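Home | Music | Shows | About Me

Ten Songs In and I'm Hooked on the New Rendis Record

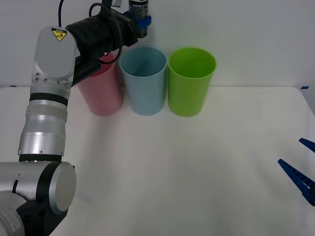
Pink, blue and green cups, plus a Pepsi.

So I finally sat down with the new Rendis album on Friday night, after weeks of my sister texting me about it, and oh my goodness, you guys! I had it on from dinner until well past midnight (sorry, neighbors).

There are 10 songs and I love 9 of them. The odd one out is "Castellanos," a slow piano number that goes on a bit long for me, though my sister swears it's the best thing they've ever done and we've agreed not to discuss it at Sunday lunch. My favorite is "Brillero." It starts with just a clap and a bass line, and then the horns come in and I'm up dancing in my socks.

I saw them play Ikodberg back in July, in a room with around 1,000 people packed in, and they tried out two of these songs that night. The singer forgot the second verse of one and laughed her way through it, and the whole crowd sang nonsense words to help her along. I still hear those nonsense words when the real ones come on!

Next up I'm going back through their first record, which I somehow skipped. Tell me where to start.

Contact | Copyright, all rights reserved | Back to top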